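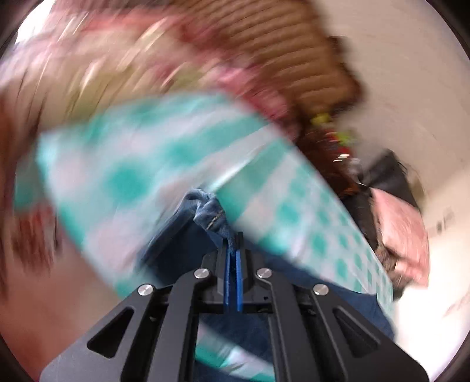
Dark denim against a teal and white check.

1/ I kept a list of every item of clothing that came into or went out of my house for a year, April to April. A few people asked how it went, so I'm putting it in one place.

2/ The rules were simple. Anything bought, given, swapped, sold, handed on or thrown out got a line in a notebook with the price and the reason. Socks counted as a pair. School uniform didn't count, as I have no say in it.

3/ Total spent on myself: £1,067. I'd have guessed less than half that. The biggest single cost was a winter coat, which I still think was fair. Most of the rest went on things under £30 that I can barely remember buying.

4/ Jeans were the worst of it. I bought 6 pairs and I wear 3. The other pairs were all bought online in the evening, after nine, usually when I was tired. I returned none of them because the post office in Skedness shuts before I get home.

5/ The pair I wear most came from the charity shop in Filetcombe for £9. The knees have gone once. I patched them from the inside with a bit of an old pair and they've held.

6/ On patching: use a piece of denim lighter in weight than the jeans, or the edge of the patch rubs a new hole. Marcela Kolář told me this at the mending evening and I ignored it. The first patch lasted a month.

7/ Wash the patch fabric before you sew it in. New cloth shrinks and pulls everything into a pucker. Old cloth has done its shrinking already.

8/ Selling was hardly worth it. I put a few bits on Wendora and spent more time answering messages about sleeve lengths than I ever spent wearing them. One jumper went. The rest I gave away.

9/ Someone asked about dyeing. I had one go, on a faded black shirt, and it came out patchy under the arms. Kosmas Psarras says I didn't stir it enough and he's probably right. It's a gardening shirt now.

10/ What I've changed: I don't buy trousers without trying them on, and I deleted my card details from every shop site. Having to go downstairs for my purse has stopped more orders than any budget did.

11/ I'm keeping the notebook for another year, with a column for repairs this time. First entry is a zip on my daughter's rucksack, which isn't clothing, but it took me all afternoon so it's going in.

12/ If anyone local has a spare walking foot for an older machine, please message me. Happy to swap for thread or a bag of denim offcuts.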